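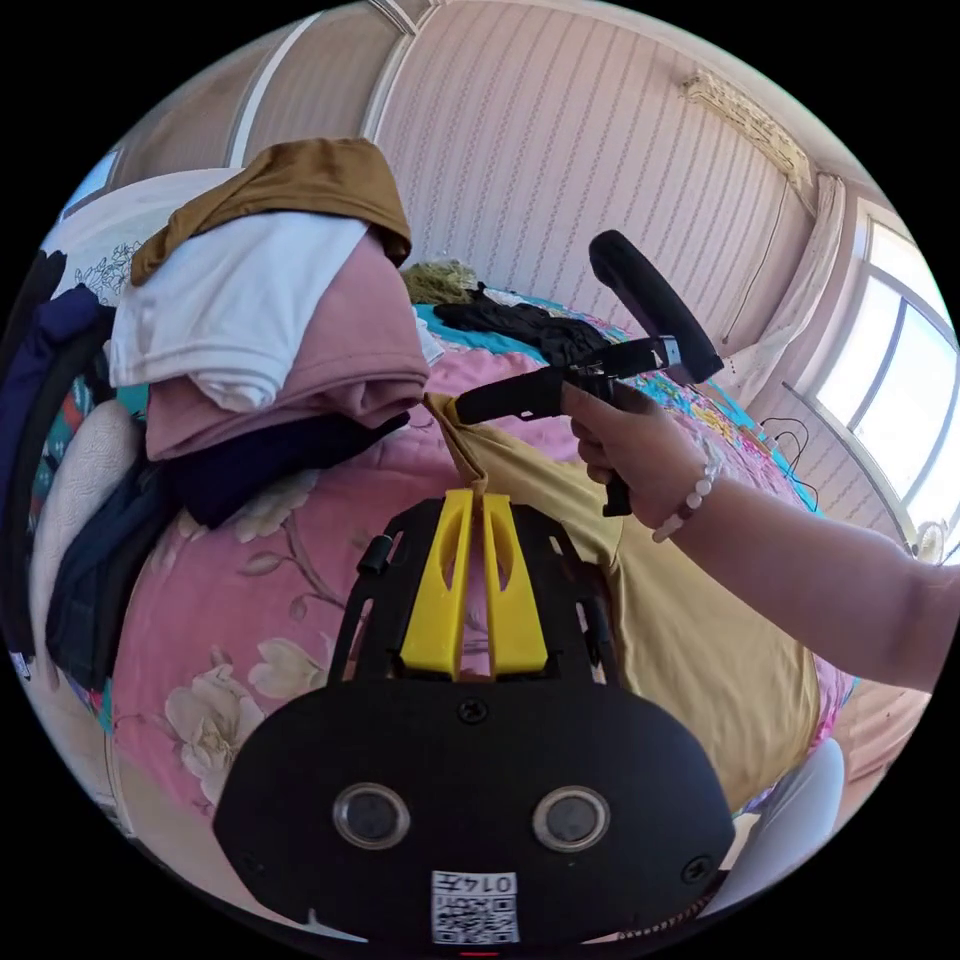

Zwei Handgreifer am oberen Ende eines senfgelben Kleidungsstücks, aufgenommen mit der Kamera an einem der beiden Greifer.

Häufige Fragen zum Projekt Prellside

Stand: Juli 2025

Worum geht es in Prellside?

Prellside ist ein Forschungsprojekt zum Umgang von Robotern mit Kleidung. Wir untersuchen, ob ein zweiarmiger Roboter das Falten und Stapeln aus Vorführungen lernen kann, die Menschen in ihren eigenen Wohnungen mit Handgreifern aufzeichnen. Beim Vorführen selbst ist kein Roboter beteiligt. Die Methode, mit der aus den Aufnahmen eine Steuerung gelernt wird, heißt bei uns Zatis.

Warum Handgreifer und keine Fernsteuerung?

Eine ferngesteuerte Anlage mit zwei Armen muss aufgebaut, kalibriert und beaufsichtigt werden. In ein Schlafzimmer passt sie meist nicht. Zwei Handgreifer passen in eine Tasche, und nach kurzer Einweisung kann man damit arbeiten. Der Nachteil: Die Person spürt den Stoff über den Griff, der Roboter später nicht. Diese Lücke ist einer der Punkte, die wir untersuchen.

Was wird aufgezeichnet?

Für jede Hand das Weitwinkelbild der Kamera, die Bewegung des Greifers im Raum und die Öffnungsweite der Backen. Ton wird nicht gespeichert. Die beiden Datenströme werden nachträglich auf eine gemeinsame Zeitachse gebracht. Eine Aufnahme entspricht dabei einem Kleidungsstück, vom ersten Zugriff bis zum Ablegen auf dem Stapel.

Weshalb ist das Kamerabild rund?

Das Objektiv erfasst einen sehr großen Winkel, und der Bildkreis ist kleiner als der Sensor. Wir schneiden ihn nicht zu. Die Ränder sind stark verzerrt, enthalten aber oft die andere Hand, und ohne diese Information wird das beidhändige Greifen deutlich schlechter gelernt. Geraden wie Wandkanten oder Fensterrahmen erscheinen deshalb gebogen. Das Modell kommt damit zurecht, eine Entzerrung hat in unseren Versuchen keinen Vorteil gebracht.

Wozu dient der QR-Code auf dem Gehäuse?

Er kennzeichnet das einzelne Gerät. Die Beschriftung daneben enthält eine Nummer und das Zeichen für links. Beim Einlesen wird geprüft, ob beide Geräte der richtigen Hand zugeordnet sind. Vertauschte Seiten waren in der ersten Erhebung im Januar die häufigste Fehlerquelle.

Warum wird auf Betten gefaltet und nicht auf einem Labortisch?

Weil viele Leute ihre Wäsche auf dem Bett falten. Die Unterlage gibt nach, ist häufig gemustert und liegt voll mit anderen Textilien. Ein Modell, das nur eine einfarbige Tischplatte kennt, verwechselt in einer solchen Umgebung leicht das Bettzeug mit dem Kleidungsstück. Gemusterte Laken gehören daher ausdrücklich zum Datensatz.

Muss das Zimmer vorher aufgeräumt werden?

Nein. Gewünscht ist der normale Zustand. Entfernt werden nur Gegenstände mit lesbaren persönlichen Angaben, also Briefe, Ausweise oder eingeschaltete Bildschirme.

Was genau lernt Zatis?

Die Methode sagt aus den letzten Kamerabildern beider Hände einen kurzen Abschnitt der weiteren Bewegung voraus. Nach der Hälfte des Abschnitts wird neu gerechnet. Hinzu kommt ein zweiter Ausgang, der schätzt, ob der Stoff gerade von beiden Greifern gehalten wird. Diese Schätzung entscheidet, ob gezogen oder nachgegriffen wird.

Welche Ergebnisse gibt es bisher?

Getestet wurde auf dem Zweiarmroboter in unserem Labor in Gustlow, mit Kleidungsstücken, die nicht im Training vorkamen. Von 100 Durchläufen endeten 60 mit einem gefalteten und abgelegten Stück. In weiteren 13 war das Stück gefaltet, rutschte aber beim Ablegen vom Stapel. Die übrigen wurden abgebrochen, überwiegend nach einem Fehlgriff am Anfang. Ein Durchlauf galt nach fünf Minuten als abgebrochen.

Welche Stoffe machen Schwierigkeiten?

Glatte, leicht glänzende Stoffe gleiten aus den Backen, vor allem wenn nur ein schmaler Zipfel gefasst wird. Bei sehr dunklen Stücken sind Falten und Kanten im Bild kaum zu erkennen. Grobe Strickware lässt sich gut greifen, verzieht sich aber beim Anheben.

Lassen sich die Daten auf andere Roboter übertragen?

Im Prinzip ja, sofern der Roboter Backen gleicher Form und eine Kamera an derselben Stelle hat. Unsere Partnergruppe Dunleavy prüft das zurzeit mit einem anderen Armtyp. Zahlen dazu liegen noch nicht vor.

Wie wird mit privaten Aufnahmen umgegangen?

Alle Teilnehmenden haben schriftlich eingewilligt. Gesichter werden vor der Auswertung unkenntlich gemacht, ebenso Fotos an den Wänden. Wer seine Zustimmung zurückzieht, dessen Aufnahmen werden gelöscht und beim nächsten Training nicht mehr verwendet. Einzelbilder veröffentlichen wir nur mit gesonderter Freigabe.

Wird der Datensatz veröffentlicht?

Ein Teil davon, zusammen mit dem Trainingscode. Der Termin hängt vom Abschluss der Durchsicht ab – bis dahin geben wir keine Rohdaten weiter, auch nicht auf Anfrage.

An wen kann ich mich wenden?

Fragen zur Methode und zur Auswertung beantwortet Lungile Van Wyk über das Kontaktformular. Bitte im Betreff »Prellside« angeben.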